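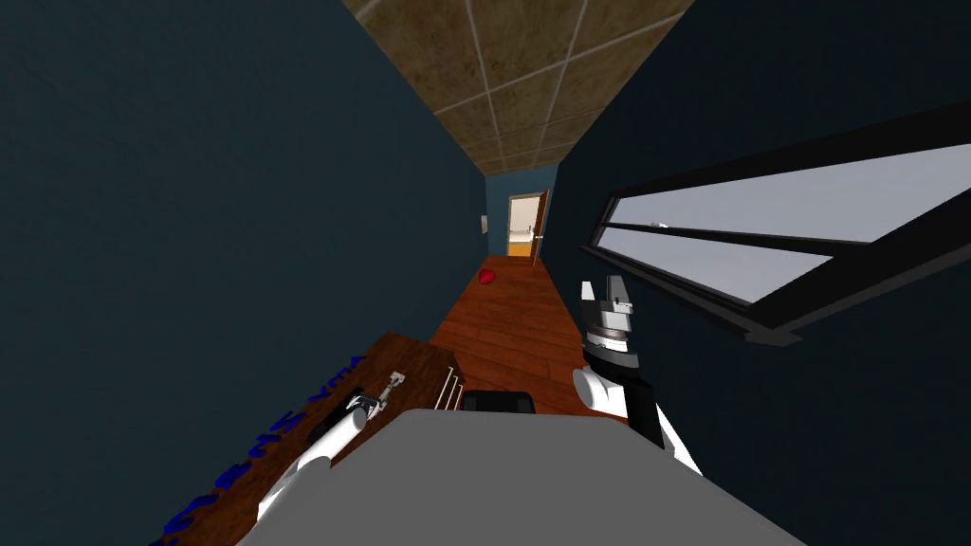 **Séance 4 : la convention de fans comme objet d'étude**

Rappel pour ceux qui dormaient la dernière fois : une convention est un salon commercial où les clients paient pour entrer, puis paient pour sortir avec un sac plus lourd.

## 1. La file d'attente

Perron y voit un « rite de passage ». Rampersad y voit une file d'attente. Les deux positions se défendent, mais seule la première a donné lieu à une thèse.

Notions à retenir :

- *capital d'attente* : le prestige tiré des heures passées debout
- *rareté organisée* : la figurine « exclusive », qu'on retrouve en août chez le soldeur
- *campement* : toute file de plus de 90 minutes où quelqu'un déplie une chaise
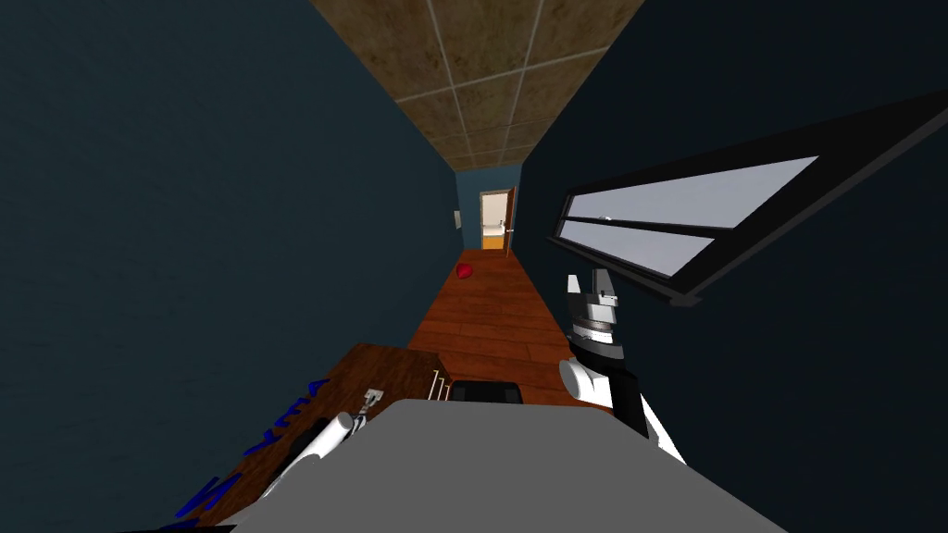 ## 2. Le costume

Le cas de Pusmont est commode parce que le règlement y tient en 2 pages, dont une entière sur les épées. Bepari distingue le costume fidèle, que l'on photographie, du costume approximatif, dont on demande poliment le nom. Le troisième type, le costume acheté, ne figure pas dans son tableau ; il faudra lui poser la question.

## Pour la séance 5

Lire Uddin, chapitre sur les dédicaces (les notes de bas de page aussi, je vérifierai). L'exposé sur le salon de Gruststead revient à Hadiza Aliyu. Venir sans cape.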